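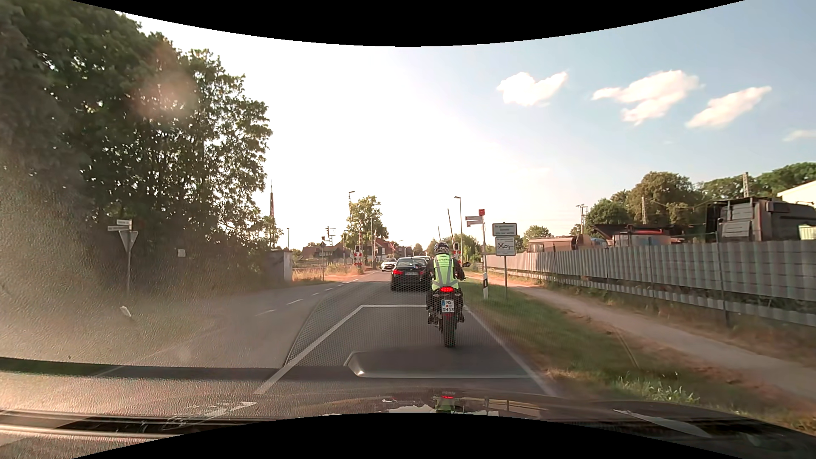
Waiting at the Flelton Road Crossing: A Talk with Riding Instructor Iraís Olvera

Iraís Olvera has taught people to ride motorcycles for many years, and for most of this time her lessons have gone over the railway crossing on the road to Flelton. She cannot avoid it. The practice yard of the Gelau riding school is on one side of the tracks and the hills with the good curves are on the other side.

I met her in the small office behind the yard, where she was drinking coffee from the cover of a thermos bottle. I wanted to ask about the crossing only, and she laughed at this. "Usually people want to ask me about the curves," she said. "But the curves are easy to explain. The crossing I must explain again every week."

What is there to explain, I asked. When the barriers stand up, one drives over.

"Yes, and this is what every student tells me. Then I ask, where will you stop when the car in front of you stops? And they look at me." She took a paper and drew two lines for the rails. On the far side of the rails she drew a car, and behind it a second car, and then she put the point of the pencil exactly between the lines. "The student is here. He followed the car. He was looking at the trunk and the red lights of the car and he did not look at what is past it."

Her rule is that a rider doesn't go onto the tracks before there is a free place on the other side which is long enough for the motorcycle. An open barrier doesn't change this. The rider in a line of cars has to look past the roofs, or to the side of them, and if he cannot see the place, he waits before the signal. "The driver behind will maybe use the horn. Let him use it."

I asked where in the lane a motorcycle should be when it comes to the crossing behind a car. She prefers the right or the left part to the middle, depending on what can be seen from there. "Behind the middle of a sedan you see a sedan. If you go a little to the side, you see the signal, the road, the people coming against you. And the driver has you in his mirror." She doesn't want students to come up next to the car, however. This was said quite strictly.

About the surface she talked for a long time. Asphalt is one thing, and the rails and the panels between them are another. At Flelton the road meets the track nearly straight, so the wheels go over well. At the old crossing on Cervantes Street, which was closed in January, the rails went at an angle, and Olvera saw two students fall there in the rain, both of them slowly and without injury. "With rails at an angle you must make your own straight line, as much as your lane gives you. You don't brake on the metal. You don't lean. You hold the gas quiet and look far." I asked if she means "steady" with this and she said that quiet is the better word.

There is also the side road. Drivers come out of the junction on the left, shortly before the tracks, and many of them have their eyes on the barrier and not on the traffic. Olvera tells her students to cover the brake at this place and to expect that somebody pulls out. "A motorcycle is narrow. For a driver who is in a hurry to be over before the lights begin, it is even narrower."

For that reason the school gives a vest to every student, in the yellow-green color with the reflecting bands. They are not loved. A colleague of hers, Macario Rosales, keeps them in a box near the door and checks that they come back. He came into the office during our talk and I asked him how many have been lost. "Enough," he said. He showed me one on which the bands had become dull from washing. These ones he takes out, because the color alone helps by day but in the dark it is the bands which do the work. He washes them by hand now, in lukewarm water, and hangs them inside out.

Do the students keep wearing a vest when they have the license? Rosales made a movement with his hand, so and so. Olvera was more hopeful. "Some do. I see them on the road and I am glad."

The waiting itself is also a part of the lesson. When the barrier is down, Olvera lets the students switch off the engine, but not before they have looked in the mirror and seen that the car behind has stopped. Until then they stay in first gear. Once the train has passed, nobody starts at once. "There can be a second train. The arms go up, the lights go out, then you put the key. Not when you see the last wagon." The longest wait she remembers was 90 minutes, with a freight train from Wurmont that had a problem with its brakes. Most riders turned around. Her group stayed and practiced hand signals on the grass.

I asked whether she wishes for a bridge, as some people in town do. She thought about it. A bridge would be safer, she said, and for the ambulance it would be much better. "But I would have to find another crossing. If they learn to ride only where it is easy, they come to the first rails on vacation, alone, and maybe with a passenger."

Before I left she gave the paper with the drawing to me. On the back she had written what she tells to a new student on the first day, and I copy it as it stands: look past the car, find your place, then go.

The next beginners' course in Gelau has still a few places. Gloves and boots are to be brought by the student, and the vest is given out by Mr. Rosales at the door.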